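Getting a Grip on the Junk Drawer (and Other Small-Stuff Tips)

Posted in: Around the House

I have moved four times, and every single time the junk drawer came with me in a grocery bag, knotted at the top and untied about a year later. When we got to Potdale I finally tipped the whole thing out on a bath towel on a Monday night and sorted it. Took me until bedtime! I found a key to the old Quintanilla Street apartment, 10 dead batteries and more twist ties than any family could use in a lifetime.

So, a few things I do now.

Tip it out on a towel. A light-colored one, so the screws show up. When you're done you can gather the corners and shake the crumbs and pencil shavings outside.

Batteries get their own jar. I keep mine in an old Surnel pickle jar (soak the label in warm water and a squirt of dish soap, then rub it with cooking oil and the sticky stuff comes right off). Used ones go in a separate tub with tape over the ends until I drive to the recycling place. Coin batteries live up high, always, if there are little kids or a dog around.

Label the cords. Masking tape folded over like a flag, written on with a ballpoint. Marker smears on me every time. Any cord I can't match to something in two months goes in the electronics box at the hardware store.

Rubber bands go bad. If one cracks when you stretch it, toss the lot. The good ones I loop around an empty Pramatance tea tin, and the tin holds thumbtacks.

Cut-down cereal boxes make fine dividers. Measure the drawer's inside height first, which I did not do, and then I had to trim all of them again with the drawer half open against my hip. Roughly 60 cents of contact paper makes them look nice, if you care about that. I do, a little.

Wipe the drawer while it's empty. Warm water, a drop of dish soap, old toothbrush for the corners. Let it dry all the way before anything metal goes back in.
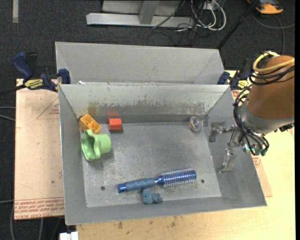

Filed under: Bins, Trays & Odds and Ends

Scuffed metal is great for the little plastic stuff, blocks and cubes and so on, and I wouldn't fuss over the scratches. For grime on a bare metal bin I make a paste of baking soda and water, leave it 10 minutes and go at it with a damp sponge. Skip the steel wool, it only adds new scratches. Try a corner first if the metal is painted.

Loose toy pieces get a quick soak in a mixing bowl of soapy water and then a mesh laundry bag over the faucet to drip. Put the plug in the sink before you start!

Next time: the shelf over the washer, which I have been avoiding since April.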